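Journal > Concerts > Live Reviews

Ololell at the Dritport: An Evening in Two Halves

The return of Ololell to the Dritport last October had been awaited with considerable interest by those of us who attended the quartet's first appearance at the same venue four years ago. On that occasion the group performed to a half-filled room and left the stage after fifty minutes. This time the hall, which holds some 200 when the rear benches are in place, had been sold out since the summer, and a second row of standing places had been opened along the bar.

The doors were opened at seven and the support act, a duo performing under the name Givel, began shortly afterwards. Their set consisted of slow instrumental pieces for harmonium and electric guitar. It was received politely. I should have liked to hear them in a quieter setting, as the lower notes of the harmonium were frequently lost beneath conversation at the back.

Ololell took the stage without introduction. Bontu Hailu, who sings and plays the krar, opened with the title piece from the album Oral, unaccompanied for its first two verses. Rosario Zanetti then entered on double bass, bowed throughout, and the two drummers joined only at the closing refrain. Readers who know the recording will recall that the drums are present from the first bar. The revised arrangement is, in my opinion, superior, and I hope that it will be retained.

The first half was devoted almost entirely to Oral, performed in order with the exception of the fifth song, which was omitted. Particular mention must be made of the long central piece, in which Ms Hailu retuned her instrument between sections while Mr Zanetti held a single note beneath her. The audience remained silent for the whole of this passage, including those at the bar.

An interval of twenty minutes followed. The merchandise table offered the album on vinyl and a printed songbook, the latter containing full lyrics in Amharic and English. I purchased the songbook and have since found the translations to be careful, although the page numbers given in the index do not correspond to the contents after page 16.

The second half was of a different character. The group turned to older material, some of it dating from before Mr Zanetti's arrival, and the tempo rose accordingly.

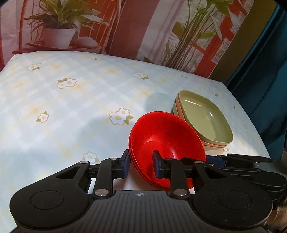
It must be recorded that the sound suffered at this point. The vocal microphone was set too low for the first three songs, and the cymbals were uncomfortably sharp from my position on the left-hand side. The matter was corrected before the fourth song, after a brief exchange between Ms Hailu and the mixing desk.

Two encores were given. The first was a lullaby, sung by all four members around one microphone. The second was the early single with which they had closed their previous concert here, now taken at a slower pace and extended by a bass solo of real distinction.

The concert ended at a quarter to eleven, in time for the last tram. A further date has been announced for the spring, and tickets will be available from the box office from Saturday.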